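Hand-held gripper station, bench 27, Girnton
Pre-use inspection with comments, August
Checked by: Kári Laxdal

3 shares | 10 comments

1. Gripper jaws, right. Pass. Pads clean, close evenly.
2. Gripper jaws, left. FAIL at first check. Jaws stayed shut after release, twice in 1000 cycles on the Cedasard counter. Return spring replaced, retested to 1061, no repeat.
Comment: the operator pulled the jaws apart by hand the second time. Please don't. Unplug first, then call me.
3. Top plates. Pass. One screw nipped up on the left.
4. Cables. Pass with comment. Left cable hangs beside the table and onto the floor. Keep feet and chair legs off it. Clip ordered from Vídalín.
5. Floor behind the table. FAIL. Loose cables near the stand. Trip hazard, still open.
6. Stands and rails. Pass. Feet sit flat, no movement when pushed.
7. Table and white board. Pass. Board doesn't slide.
8. Sleeves. Comment only. Long sleeves are allowed but cuffs must stay clear of the jaws.
9. Test items. Snack bags and clear container. Throw out any bag that has split. The Tarkutside crew had crumbs in a jaw hinge last month and it took a full strip-down to clear.

Station may be used for bag lifts. Item 5 to be fixed before the next inspection.

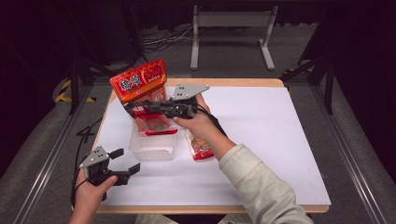

Bench 27, bag lift over the clear container, both grippers in hand.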